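Right, I've had the Turemon hand-held gripper kit for 2 weeks now and a few of you asked for a proper verdict. Bit of a thread, get a cuppa.

For anyone new: it's a gripper you hold yourself, with a camera on it, and you do ordinary chores while it records. The recordings go off to train a robot arm. You don't need to own the arm, thank goodness, because I've nowhere to put one.

I've got the home bundle from Arnivdale, who rent it out by the month. It came on a Tuesday in a box big enough for a microwave and most of that was foam. Charger, spare pads, a tiny hex key I've already lost once.

Set-up is easy! The app pairs first time, you wave the thing about slowly until the circle goes green, and off you go. My only moan is that it wants doing again every time you change rooms.

The fingers are better than I expected. The pads are grippy and they give a little, so crockery feels safe enough once you've stopped squeezing like you're opening a jam jar. Bowls are my favourite thing to practise on. Glasses I'm still nervous about.

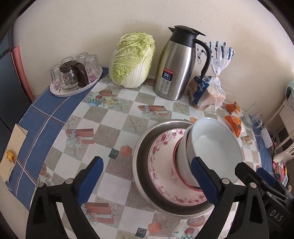
Stacks are where you learn the most, I think. You have to come in wide, get both fingers lined up and then close slowly — if you rush it you end up nudging the whole pile along and the app marks the take as "unclear". I had a lot of unclears in the first few days.

I'm up to 702 takes (yes I checked, yes I'm a bit proud). Around half of those are dishes and the rest are folding, tidying and putting shopping away.

Things I'd change: the handle is too fat for small hands, and my wrist grumbles after a long go. I stop after 2 hours whatever the app says. The trigger also clicks, and it gets on my nerves in the evening when the house is quiet.

Battery's fine. Uploads are slow, painfully slow on my broadband, so I leave them going overnight and they're normally done by breakfast.

Somebody asked how it compares with the Visdale one. I only had a short go on that at an open day, so pinch of salt, but it was lighter and the fingers felt stiffer. I'd pick the Turemon for kitchen stuff and maybe the Visdale for clothes.

Support have been lovely, by the way. I'd snapped a clip on the wrist strap and a new one turned up 2 days later, no forms, no fuss.

Would I keep it? Yes, for another month at least. I wouldn't buy one outright until they sort that handle. Ask me anything about it, I'll answer after tea.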